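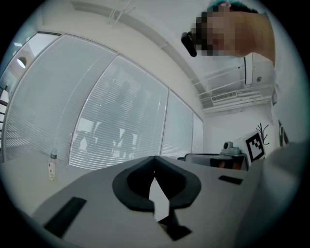 主题:Hultia 开放日参观记录(手持夹爪采集 + 回放演示)
版块:机器人 / 操作与抓取

楼主 螺距一毫米
发表于 下午

五月去了 Hultia 的开放日,上午听介绍,下午看演示。版里之前有人问他们的手持采集到底做到什么程度,我把能记下来的写在这里。现场允许提问,不允许拷数据,所以下面的数字要么是他们口头报的,要么是幻灯片上的,我没有独立验证过。

流程分三段。第一段是采集,操作员手持夹爪在桌面上做任务,位姿由夹爪上的鱼眼相机加惯性单元估计,夹爪开度另外测。第二段是处理,轨迹对齐、剔除、切段。第三段是回放和策略执行,在一台机械臂上跑,臂端装的夹爪和手持版几何一致。

带采集演示的是 Zinhle Mofokeng,讲处理流程的是 Gaétan Gagnon。两个人都是直接干活的,问细节能答上来,这一点比去年 Sestis 那场好很多。

记录如下:

一、任务是把小件从托盘移到夹具里,插入方向有要求,侧向间隙他们没给。训练集用了 500 条示教,剔除之前。剔除比例问了,回答是“看操作员”,没有具体值。

二、相机 30 Hz,惯性单元的频率高得多,但没报具体值。时间对齐是硬件触发还是软件打戳,Gagnon 说现在这一版是软件打戳加离线估计延迟,下一版改硬件触发。

三、每次换场地先做一段建图,之后的示教都在这张图里重定位。标定板用来统一坐标系和尺度,采集过程中不要求一直看得见。

四、夹爪开度用指根编码器读。早期版本靠指尖上的标记由相机解算,后来改掉了,理由是手指被工件遮住时会丢。

五、策略执行环节跑了几轮,有成功有失败。失败的那次是插入前姿态偏了,臂停在夹具口上方反复小幅修正,最后操作员按了停止。主办方没有解释,也没有回避,直接复位跑下一轮。

我的总体印象:采集这一段成熟,处理这一段依赖人工的地方比宣传材料里写的多,执行这一段还处在可以演示的水平,离产线有距离。

有去过的补充一下。

2楼 低速大扭矩

第三条想确认一下。重定位失败的时候操作员能当场知道吗?我们组自己搭过一套类似的,最大的成本就在这里:采完半天,回去一跑,有一截轨迹是飘的,又不知道从哪一条开始飘。

3楼 螺距一毫米(楼主)

回复 低速大扭矩:

能知道一部分。手持端旁边有台笔记本跑轻量的前端,特征跟踪数低于门限会响一声。但 Mofokeng 说这个提示只管“跟丢”,不管“跟错”。跟错要等离线全局优化之后看残差。

她的做法是每组示教开始和结束都把夹爪放回同一个底座,离线时比较两次底座位姿,差得多就整组不要。很土,但我觉得有效。

4楼 灰口铸铁

放回底座这招我们也用。注意底座本身要有定位特征,随手找个平面放着没有意义,放置误差会盖过漂移。我们车了一个带锥面的座,重复放置的误差才降到可以忽略。

5楼 Δt不为零

软件打戳这一条我不太能接受。30 Hz 的相机,一帧就是三十多毫秒,离线估计的延迟只是一个平均值,抖动是估不掉的。手上动作快的时候,夹爪开合和图像对不上一帧,策略学到的就是提前合爪或者滞后合爪。这种问题拿成功率看不出来,看接触瞬间的力曲线才看得出来。

他们有放力曲线吗?

6楼 螺距一毫米(楼主)

没有放。臂端有没有力传感器我也没问到,外观上看不出来,不乱写。

7楼 半闭环

回复 Δt不为零:

这个说法偏重了。抖动对结果的影响要看任务。托盘取件,合爪前手本来就有一个停顿,差一帧不影响。插入阶段夹爪是闭着的,开度信号是常数,更无所谓对齐。真正敏感的是动态抓取和抛接,他们没演示这个。

另外策略输出的是动作块,执行时本来就有推理延迟要补偿,这一段延迟比采集端的抖动大。先处理大的那一项。

8楼 Δt不为零

回复 半闭环:

两项性质不同。推理延迟可以在线测,测了就能补。训练数据里的抖动写进标签之后补不回来。我同意托盘取件不敏感,但他们介绍材料里写的适用范围可没限定在托盘取件。

9楼 半闭环

宣传材料的适用范围就不要拿来当技术依据了,哪家都写得宽。

10楼 南窗机房

我也去了,比楼主晚一场。补充几点。

采集演示在办公室里做,有一大面玻璃隔断,带横条百叶。我当时问了重复纹理的问题:百叶全是平行横线,鱼眼视场又大,半边画面都是它,特征匹配容易串行。Mofokeng 的回答是建图的时候故意多走几个高度,让桌面和近处的物体占足够的特征,优化的时候远处的点本身权重也低。她没有说这样就没有问题,原话大意是“百叶不调角度就可以,调了就要重新建图”。

所以他们的作业规程里有一条,采集期间不许动百叶。这条贴在墙上的规程里,排在戴手套那条前面。

还有玻璃反光。傍晚开灯之后室内灯在玻璃上有像,像的位置随视点变,会产生假的特征点。他们的处理是时段分开,白天的图不给晚上用。

11楼 低速大扭矩

谢谢,百叶这条很有用。我们那边是一整面货架,同样是重复结构,一直没想过多走几个高度。

请教一下建图要走多久?

12楼 南窗机房

我那场 Mofokeng 是现场走的,用了 40 秒。动作很慢,先绕桌面一圈,再抬高一圈,最后正对标定板停一下。她强调转弯的时候要带平移,不要原地拧手腕,原地转没有视差。

13楼 三坐标室

搞计量的路过。问一个基本问题:他们报位姿精度了吗?报的是重复性还是准确度?跟什么基准比的?

14楼 螺距一毫米(楼主)

我听到的是“毫米级”,没有更细。问基准,Gagnon 说用机械臂带着夹爪走已知轨迹做过比对。

15楼 三坐标室

机械臂的绝对准确度如果没有标定过,拿来当基准是不合适的。臂的重复性好不代表它走到的位置就是指令位置。另外机械臂带着走的运动很平顺,和人手拿着走的激励完全不同,前者比对出来的误差不能直接套到后者上。

比较像样的做法是上光学动捕,夹爪上装反光球,人手持着做真实任务,全程同步记录。空间里多取几个位置,报分布,不要只报一个数。

16楼 灰口铸铁

楼上说得对,但采集端未必需要那个准确度。策略用的是相对位姿,相对于当前夹爪坐标系的短时间增量。全局歪一点不进训练标签。

17楼 三坐标室

短时间增量也有误差,也需要基准。我只是说“毫米级”三个字没有信息量。

18楼 螺距一毫米(楼主)

这一点我同意,已经在笔记里把“毫米级”标成未核实。

19楼 Lavoie老用户

有没有人问过他们和 Lavoie 那套的区别?我们车间用的是 Lavoie 的遥操作,主从臂,带力反馈。采集效率确实低,但是数据直接就是机器人的关节空间,没有可达性问题。手持的我一直担心一条:人手能到的姿态臂到不了。

20楼 南窗机房

问了,这一段是 Gagnon 讲的,我记得比较全。

他们在处理环节做可达性检查。每条轨迹按目标臂的安装位置做逆解,出现不可达、关节超限、离奇异位形太近的,整条标红。标红之后有两个选择:丢掉,或者把臂的基座位置作为变量再优化一次,看换个安装位置能不能救回来。

他给看了一张表,新操作员的轨迹标红很多,原因基本都是手腕习惯往内翻。后来培训里加了一条,做任务时肘部不要贴着身体,标红就少了。表里的具体数我没来得及抄。

速度也检查,人手末端速度经常超过臂的上限。他们设的门限是每秒 300 毫米,超过的段落做时间拉伸。

21楼 Lavoie老用户

时间拉伸之后惯性力就不对了。准静态任务可以,带甩动的不行。

22楼 半闭环

对,所以演示选的是准静态任务。选得合理。

23楼 Δt不为零

我的意见还是那句,选得合理,就应该写清楚边界。

24楼 顶针

从操作员角度说两句。我在 Ritodico 做过一段时间采集,设备跟他们的不一样,但都是手持。

参观的人看几分钟觉得轻松,一整个班次下来手腕是吃不消的。握把重心在前面,相机又在前面,全靠前臂撑着。我们后来加了吊线平衡器,手是轻了,但是线会给一个向上的恢复力,操作员会不自觉地往下压,轨迹里能看出来,最后又拆了。

问问去过的人,他们现场的夹爪重不重?

25楼 南窗机房

上手试了,允许观众拿着走一遍。500 克,铭牌上写的,不含线。单手拿着不觉得重,但我只拿了一小会儿。触发夹爪的行程偏长,食指要弯得比较深。

26楼 顶针

行程长比短好。行程短了指尖一抖夹爪就抖,开度曲线全是毛刺。

500 克可以接受,我们那个更重。

27楼 螺距一毫米(楼主)

补充一下,我那场 Mofokeng 提过轮换,同一个操作员连续采 30 分钟就换人,换下来的去做标注检查。她说这样安排主要看数据质量,疲劳之后轨迹的停顿位置会变,同一个任务前后两段的分布不一样。

28楼 顶针

这条是内行。我们当时按条数派活,后半班的数据明显偏快偏糙。

29楼 工装夹具小吴

弱弱问一句,参观需要什么资格?我们厂想做上下料,老板让我先去看看这类方案值不值得跟。

30楼 螺距一毫米(楼主)

填表登记即可,单位和用途写清楚。进场签一份保密的,很短。

如果只是上下料,节拍固定、来料姿态固定,建议先看传统方案,示教器编程加一套定位夹具就解决了。来料姿态乱、品种换得勤,再考虑这个方向。

31楼 灰口铸铁

赞成。小吴你先把来料的姿态误差量一下,很多时候托盘改一改,视觉都省了。

32楼 工装夹具小吴

来料是冲压件,料框里堆着的,品种不多,就是互相勾住。

33楼 灰口铸铁

互相勾住的话,先解决分离,振动盘或者台阶送料。这个问题不归策略管。

34楼 Δt不为零

这一条我倒是有不同看法。勾住的件人手抖一下就开了,这正是示教能学到而编程很难写的动作。前提是时间对齐做得好,抖动是快动作。

35楼 半闭环

又绕回打戳了。

36楼 三坐标室

他没说错。抖开这种动作的频率如果有几赫兹,30 Hz 的图像每个周期采不到几个点,再叠加一帧抖动,相位就不可信了。这种场合图像只管位置,动作本身要靠惯性数据。

37楼 半闭环

行,这种场合我同意。托盘取件我维持原意见。

38楼 低速大扭矩

回来报告一下。按 10 楼和 12 楼说的方法,在货架前面重新建了图,走三个高度,转弯带平移,近处桌面上摆了些纹理丰富的杂物。同一组示教重跑,底座首尾位姿差明显变小,之前整组要丢的现在能留下来。样本还少,先不下结论。

锥面底座准备下周找人车,灰口铸铁方便的话发一下锥角。

39楼 灰口铸铁

私信你图纸。注意键槽要有,锥面只管五个自由度,绕轴那个要另外限。

40楼 螺距一毫米(楼主)

硬件触发那一版出来之后,Gagnon 说会再开一场。我登记了,要问的先列在这里:打戳抖动的实测分布、位姿比对的基准、接触瞬间的力曲线、剔除比例按操作员分开的统计。还有要加的跟在后面。

41楼 顶针

加一条:握把有没有左手版。

42楼 Lavoie老用户

加一条:标红轨迹里,换基座位置之后救回来的占多少。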